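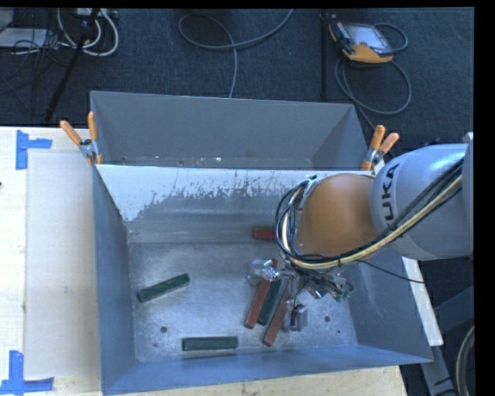

Lohnt sich die Werkbank Gamness von Tisevier für eine kleine Hobbywerkstatt? Wer vor allem sägt, leimt und schleift, bekommt eine ordentliche Bank, wer viel mit dem Handhobel arbeitet, sollte sich nach etwas Schwererem umsehen.

Ich habe die Gamness im März gekauft, für 1.499 Euro inklusive Lieferung bis zur Bordsteinkante. Von da an ist man auf sich gestellt. Die Platte haben wir zu zweit in den Keller getragen, allein geht das nicht.

Aufbau
Die Anleitung ist knapp, aber richtig. Das Gestell wird mit 6 langen Schrauben verbunden, die Muttern sitzen in gefrästen Taschen. Bei mir war eine Tasche zu eng und musste mit dem Stechbeitel nachgearbeitet werden. Ein Inbusschlüssel liegt bei, der passende Maulschlüssel fehlt. Nach zwei Stunden stand die Bank.

Platte und Zangen
Die Platte ist aus Buche und war bei Lieferung plan, geprüft mit einem langen Haarlineal. Inzwischen hat sie sich an der hinteren Kante leicht gehoben - mich stört es nicht, beim Verleimen größerer Flächen muss man daran denken. Geölt war sie nur dünn, ich habe zweimal nachgeölt.

Die Vorderzange läuft leicht und hält gut. Die Hinterzange hat Spiel und hängt ausgefahren etwas durch. Belmiro Loureiro hat in seinem Forumsbeitrag zur Vorgängerin Danko dasselbe geschrieben, geändert hat sich da offenbar nichts. Sein Rat, die Führungsleiste mit einem Streifen Furnier zu unterlegen, hat bei mir geholfen.

Standfestigkeit
Beim Sägen ruhig. Beim Hobeln quer zur Bank wandert sie auf dem Estrich, mit Gummimatten unter den Füßen wird es besser. Die Ablage unten lässt sich beladen, das bringt zusätzlich Gewicht.

Zubehör
Zwei Bankhaken sind dabei, sie sitzen stramm. Der Schubladeneinsatz Peline kostet extra und klemmt bei feuchter Luft - den würde ich nicht noch einmal bestellen.

Die Bank selbst behalte ich. Für den Preis hätte die Hinterzange besser sein müssen.

Stand: 2020-05-29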